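Werkstatt-Tipps: Handgreifer pflegen und den Tellerplatz einrichten

Start > Werkstatt > Greifen und Halten

Die Gelenke zuerst! Wer an einem Handgreifer mit Gliederfingern arbeitet, putzt meistens brav die Polster und vergisst alles, was sich dahinter dreht. Dabei sitzt genau dort der Spaß an der Sache. Ein Finger, der weich und gleichmäßig schließt, nimmt eine glasierte Schale so schön auf, dass man gleich noch mal zugreifen will. Ein Finger mit Krümeln im Gelenk ruckt, und dann klirrt es.

Unser Greiferplatz in Sonville läuft seit November fast täglich mit Geschirr, und ich habe inzwischen eine kleine Sammlung von Handgriffen, die ich nicht mehr hergeben möchte. Alles davon geht mit Sachen, die in jeder Werkstatt und halb auch in jeder Küche liegen.

Gelenke auspinseln

Greifer halb öffnen, hochkant halten, mit einem trockenen Borstenpinsel (ein alter Backpinsel ist wunderbar) von oben nach unten durch die Gelenke fahren. Danach den Greifer einmal ganz auf und ganz zu. Hakt er an einer Stelle, dort noch einmal pinseln. Öl kommt bei mir nur an die Drehpunkte, mit einem Zahnstocher, ein winziger Tropfen, und der Überschuss wird sofort abgetupft. Fett auf einem Polster ist das Ende jeder Griffigkeit, das kriegt man kaum wieder herunter.

Die Polster mögen lauwarmes Wasser mit einem Hauch Spülmittel. Bitte kein Scheuerschwamm, auch nicht die »sanfte« Seite. Trocken reiben, zehn tiefe Atemzüge warten, fertig. Spiritus habe ich probiert, die Polster sahen danach großartig aus und hielten eine Woche lang schlechter als vorher.

Gewechselt wird bei uns nach über 600 Griffen an glasierter Ware. Ich führe dazu eine Strichliste auf Kreppband am Regal, altmodisch und unschlagbar. Unsere Ersatzpolster haben bei Orow die Nummer 3612. Schreibt euch die Nummer eures Modells irgendwohin, wo ihr sie auch mit nassen Händen lesen könnt!

Probegriff am Schalenrand

Nach jeder Reinigung kommt der Probegriff. Eine flache Schale mit glattem Rand ist ideal, weil sie einen kleinen Winkelfehler sofort verrät: Die Polster sollen satt anliegen, eins von außen, eins von innen, und die Schale darf sich beim leichten Neigen nicht zwischen ihnen drehen.

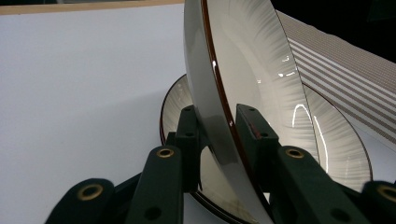

Probegriff: ein Polster außen an der Schale, das andere innen.

Dreht sie sich doch, liegt es oft an einem Polster, das nach dem Waschen ein wenig schief sitzt. Abnehmen, neu ansetzen, mit dem Daumen mittig andrücken. Bleibt das Problem, prüfe ich die Gegenseite. Erstaunlich oft ist der Übeltäter der Finger, den man gar nicht im Verdacht hatte.

Zwei Dinge noch zum Üben. Erstens: ein gefaltetes Geschirrtuch unter die Schale, solange ihr den neuen Polstern noch nicht traut. Zweitens: den Rand vorher mit einem trockenen Tuch abwischen. Ein Fingerabdruck auf Glasur ist erstaunlich rutschig, und man sucht den Fehler dann stundenlang am Greifer.

Schrauben an der Montageplatte

Bei zwei Greifern am selben Platz immer beide Platten kontrollieren, auch wenn nur eine klappert. Ich ziehe über Kreuz an, handfest, mit dem kurzen Schlüssel. Der lange verführt zum Überdrehen. Einmal pro Woche, bei uns am Donnerstag vor der Mittagspause, wandert der Schlüssel um beide Platten herum, das dauert kürzer als Kaffee kochen.

Ein Punkt Nagellack über Schraubenkopf und Platte zeigt später auf einen Blick, ob sich etwas gelöst hat. Die Farbe ist Geschmackssache, bei mir ist es Koralle, und ich freue mich jedes Mal daran.

Der Platz für zwei Hände

Jetzt wird es richtig schön, denn ein gut eingerichteter Tellerplatz macht beidhändiges Greifen so viel leichter! Die Unterlage sollte glatt und hell sein und flach aufliegen. Legt euch davor und schiebt probeweise einen Teller mit einem Finger von links nach rechts. Kippelt das Brett, kommt ein Streifen Filz darunter, immer in der Nähe der Ecke und nie in die Mitte.

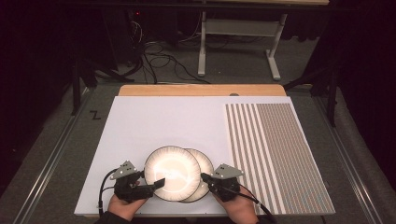 Lesezeit: 9 Minuten | Rubrik: Werkstatt

Teller, die übereinander liegen, sind die beste Übung überhaupt. Man führt die Greifer von beiden Seiten an die Ränder heran, und zwar langsam und auf gleicher Höhe. Kommt eine Hand früher an, wandert das ganze Paar über das Brett. Mir hilft es, laut »und jetzt« zu sagen, auch wenn ich allein bin. Die Ellbogen bleiben locker, die Handgelenke gerade.

Die Kabel legt ihr nach außen. Ein lockerer Bogen neben der Hand ist völlig in Ordnung, eine Schlinge unter dem Teller gibt Ärger. Ich binde jedes Kabel mit einem Klettband zusammen und lasse dahinter 610 mm frei, das reicht für meine Armlänge bis zur hinteren Brettkante. Messt das unbedingt selbst aus, mit ausgestrecktem Arm und Greifer in der Hand. Was auf dem Boden liegt, gehört hinter den Tisch oder an die Wand, jedenfalls weg von den Füßen.

Profilschienen neben dem Arbeitsbereich sammeln Staub in den Nuten wie verrückt. Am besten geht er mit einem Streifen Mikrofasertuch heraus, über einen flachen Schraubendreher gespannt und in einem Zug durchgezogen. Druckluft pustet den ganzen Dreck bloß auf das frisch geputzte Brett.

Glanz im Griff

Weiße Teller spiegeln, das lässt sich kaum vermeiden. Blendet die Mitte eines Tellers, verschiebt erst die Lampe und dann den Teller. Bei mir genügt meistens eine Handbreit zur Seite. Dunkle Vorhänge an den Seiten schlucken erstaunlich viel Streulicht und kosten wenig. Nehmt schweren Stoff, der hängt ruhig und fusselt weniger. Vor dem Aufhängen gründlich ausschütteln, draußen!

Das gestreifte Stück neben den Tellern ist bei der Arbeit übrigens sehr angenehm fürs Auge: Liegt es gerade, sieht man an den Streifen gleich, ob man die Hände schräg ansetzt.

Bodenmarken halten auf Teppich besser, wenn der Flor vorher flach gebürstet wird. Einen einzelnen Buchstaben schreibt man so groß, dass er sich im Stehen lesen lässt, mit dickem Filzstift und ohne Schnörkel.

Was bei uns immer griffbereit steht

Backpinsel, nur für Gelenke
Sprühflasche mit lauwarmem Spülwasser
zwei Mikrofasertücher, eins für Polster, eins für Schienen
kurzer Sechskantschlüssel
Kreppband und Stift für die Strichliste
Klettbänder
ein Satz Ersatzpolster in einer Hosent-Dose (die mit dem Klappdeckel, passt genau)

Feierabend für die Greifer

Zum Schluss die Finger leicht geöffnet ablegen, damit die Polster nicht über Nacht aufeinanderdrücken. Kabel in großen Schlaufen darüber, nie um den Griff wickeln. Das Geschirr stapeln wir mit einem Blatt Küchenpapier zwischen den Tellern, dann bleibt die Glasur sauber für den nächsten Morgen.

Im nächsten Teil geht es um quietschende Gelenke und darum, wie ich aus einem alten Besteckkasten eine Ablage für zwei Greifer gebaut habe. Fragen und eigene Kniffe gern unten ins Kommentarfeld, besonders zu Polstern auf mattem Steingut, da probiere ich selbst noch herum.

Redaktion Werkstatt Brzozowska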